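How a Book Rack Keeps Books Standing

A paperback is a stack of thin paper sheets glued along one edge and wrapped in a cover. The glued edge is the spine. The other three edges are loose, so the book can bend. If you stand one paperback on a table and let go, it will often lean, slide and fall over.

Falling depends on the center of mass. This is the point where the weight of an object balances. A standing book has a narrow base, and its center of mass is high up. When the book tilts far enough, the center of mass moves past the edge of the base. Gravity then pulls the book the rest of the way down.

A book lying flat has a wide base and a low center of mass. It is very stable, but it takes up more of the table.

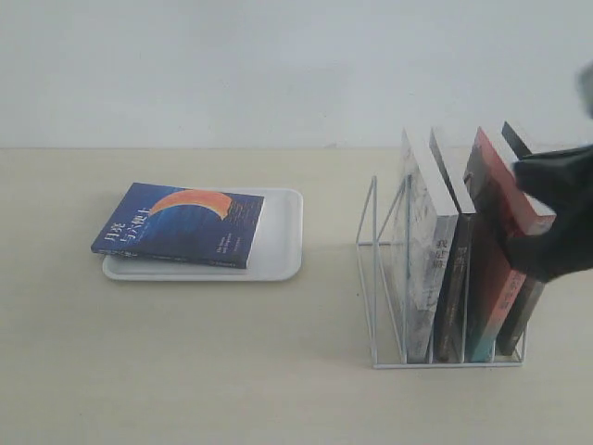
Plillard Children's Library - Reading Room Team

The white rack is made of thin metal rods. Its upright parts are called dividers. A divider pushes back when a book leans on it, and the book stops moving. Engineers call this push a reaction force. It is as strong as the push from the book, and it points the other way.

The blue paperback with the orange-red moon is lying flat on a tray, so it needs no divider. Its title is printed in Chinese characters: 月亮与六便士. In English the novel is called The Moon and Sixpence.

A tray does a different job from a rack. Its raised rim is a low wall that helps stop small things from sliding off. The rim cannot hold a tall book upright, as it only touches the lowest part.

Try it yourself

You need one paperback, a ruler and a table.

1. Stand the book on its bottom edge and open it a little. The base is now wider.
2. Close the book and tilt it slowly with one finger. Feel for the point where it starts to fall by itself.
3. Lean the book against a wall with its bottom edge 30 mm away. Move the edge out to 40 mm and try again.
4. Write down when the book slides - a smooth table gives less friction than a rough one.

Text: Fabian Plattner
2 January 2022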